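From: Heike Grube
To: dolldale-woodfinish
Subject: Re: Hastura oil, one coat?

Henrik Harms wrote on Tuesday:
> The Hastura rep says one coat is enough for a tabletop, and
> it cures overnight. 200 ml covers the lot. Has anyone tried it?

Henrik, I'd want to see that before I believed it. One coat of anything on open grain looks great in July and tired by winter. And "cures overnight" — at what temperature? The sheet doesn't say.

I sand to 300 between coats and never use fewer than 2. Yes, it's slow. If you like a dark shine with the grain showing, that's a look, but a shiny top tells you very little about what's under the shine.

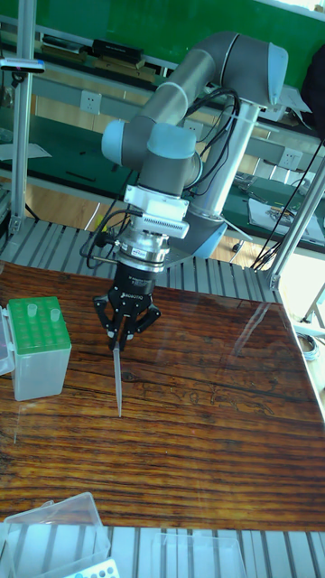
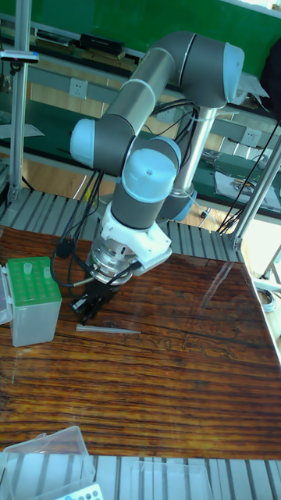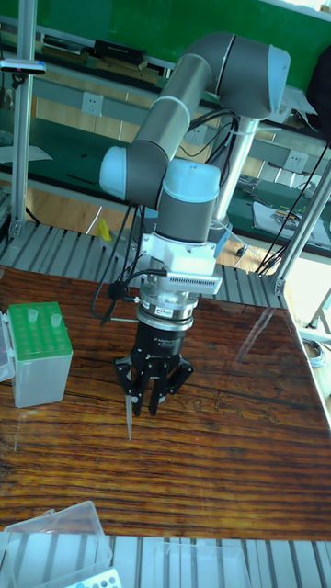 Ask the rep for a scrap board with a wet glass left on it for a night. Wudia wouldn't give me one either, and I still have most of that can.

Heike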